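The drawer of unpaid things

Why so many of us still keep our household papers, and what it is like to finally sort them
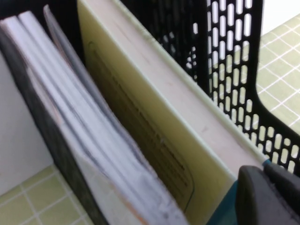

Papers kept in a desk file holder. Photo: Brudach Picture Desk

When my aunt moved out of her flat in Itmont last November, the furniture needed one morning. The papers needed eleven evenings. There were gas bills from a company that has changed its name 2 times, guarantee cards for a mixer, school reports, a receipt for 60 tiles, and a letter from the water office that began "Final notice" and had never been opened.

I come from a country where a paper without a stamp has no value, and where a paper with a stamp must be kept until you die. So I understood her very well. In my mother's kitchen there was a biscuit tin for the documents of the living and another one for the documents of the dead. When I arrived in Itmont I bought a folder before I bought a pillow.

Everybody said that this would finish. The bank writes to my telephone now, the dentist also. But the habit of keeping did not go away with the envelopes. Many people I spoke with for this article print their electronic bills, then put them in the same place where the old ones are. One neighbour, a retired bus driver, prints also the emails from his daughter. He has more than 500 pages of them and he reads them in winter.

In Wodow, a small town two hours to the north, the public library opens a room one evening per month for people who want to sort their papers in company. There is tea, a long table and a shredder which becomes too hot and must rest. I went in spring. I expected a kind of lesson, but almost no one was speaking. A woman across from me was reading an instruction book for a car she had sold before I was born - she read all of it, then put it back in her bag.

The librarian gives one piece of advice only: begin with the newest paper. The old ones have stories in them and you will not get past the first. I tried this at home and she is right. The electricity bill from last month has no story. I was finished with it in a moment. Then I came to the contract of my first room, with the landlord's careful handwriting, and it was already midnight.

There is of course money in this fear. In the Teoh arcade, near the station, a shop sells only boxes, labels and binders, and the most expensive cabinet costs more than my bicycle. I asked if people come back when the cabinet is full. They come back for a second cabinet, the owner told me, very pleased.

From my aunt's flat we kept 200 sheets in the end. She did not ask what happened to the others. She asked only for the receipt of the tiles, and it is now on her new kitchen wall, next to the calendar.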